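Chapter 3
When the work changes

Grandach is a laundry and garment-care firm that handles uniforms, bed linen and customers' own clothes. Until last November every item was sorted, spread out and folded by hand. A team of three on the early shift could clear 500 pieces before the midday collection, and on a Friday there were often 1,000 waiting.

The firm then bought a folding line from Stillard. It takes flat sheets and towels without much trouble. T-shirts are harder. Cloth has no fixed shape, and a sleeve that is tucked under looks different each time. For these items the staff now spend part of the day using a hand-held gripper, so that their movements can be recorded and used to train the machine.
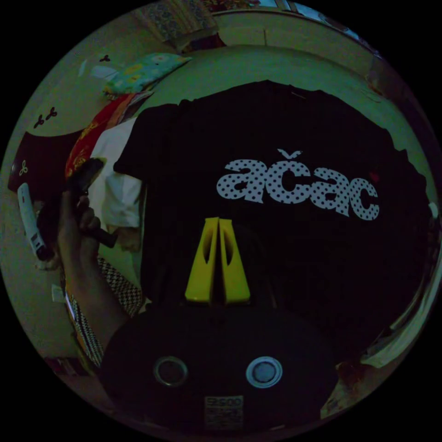
Who decides how fast the line runs?

At Grandach the shift leader sets the speed at the start of each shift, and any operator may slow it down without asking first. The supplier can suggest a setting but cannot change it.

Montri Duangkaew had folded shirts for the firm for nine years when the line arrived. His pay stayed the same, but his day did not. He now folds 200 pieces by hand, usually the delicate ones, and spends the remaining hours clearing jams and checking finished stacks. He says his shoulders ache less and that he misses talking across the table, as the new stations are set further apart.

His case raises the questions we deal with in this chapter. Who should be paid more when a job needs new skills? Who owns the knowledge that a worker passes on to a machine? Section 3.1 looks at how tasks are divided, and section 3.2 at training and pay. The agreement reached at Mac an tSaoi, a much larger employer, is set out in section 3.3.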